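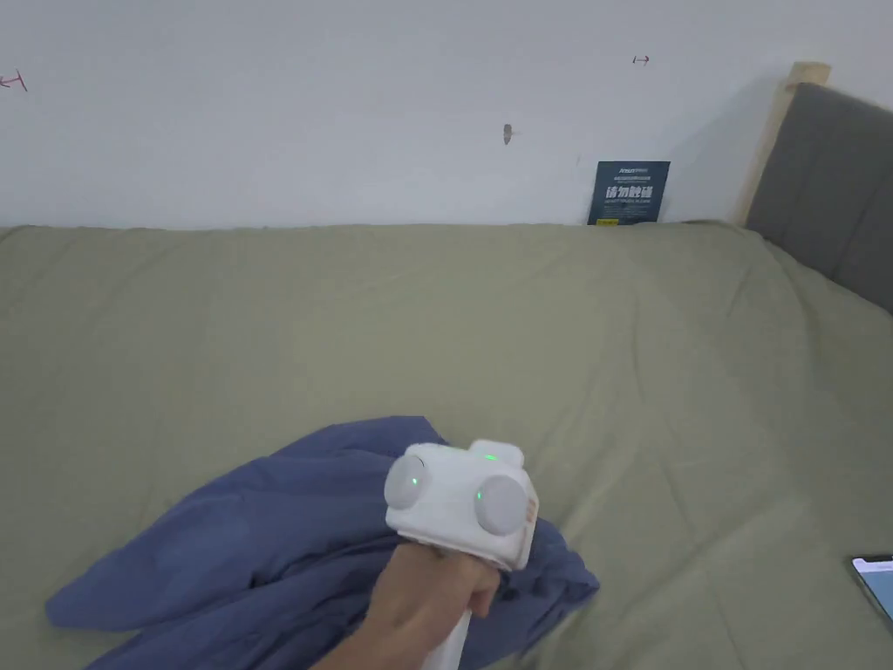 *Attachment 1: blue item on the bed, green sheet, crumpled.*

**Ticket:** Laundry / linens, Flolby guest rental
**Opened by:** Murray Trevaskis
**Status:** Open, waiting on supplier
**Problem:** Blue items come out of the dryer badly creased and won't fold flat

**Friday, December 2, 2022**

Blue pieces from this load are creased again. The sage sheets went through the same washer and dryer and came out fine. Dryer is the Brunton in the hall closet, normal cycle, 80 minutes.

**Tried so far**

1. Cut the load down to 7 pieces. Slight improvement on the sleeves, none on the body.
2. Changed the dryer setting from normal to low. Took longer, same creases.
3. Took everything out as soon as the buzzer went. Helped with the pillowcases. Blue items no different.
4. Cleaned the lint screen and pulled the vent hose. Hose had a kink behind the unit. Straightened it. Drying time is shorter now, so that part is fixed.
5. Switched detergent from Vallasent to the unscented Broltumell. No change. Went back to Vallasent.

Spin speed on the washer was at the top setting. Dropped it to 500 for the next load and hung one blue piece over the shower rail instead of drying it. That one folded flat with a quick shake. The ones that went in the dryer at the same spin speed still needed ironing.

**Current thinking**

Spin speed is not the main cause. Dryer heat probably is, even on low. The care labels have washed out, so I asked the supplier what the fabric is. They have the order from October on file.

**Until they answer**

- Hang the blue items, no dryer
- Fold on the bed, not on the dryer top
- Sheets can stay on the normal cycle
- Allow 4 hours for hanging before a guest change

Will update when the supplier writes back.

M. Trevaskis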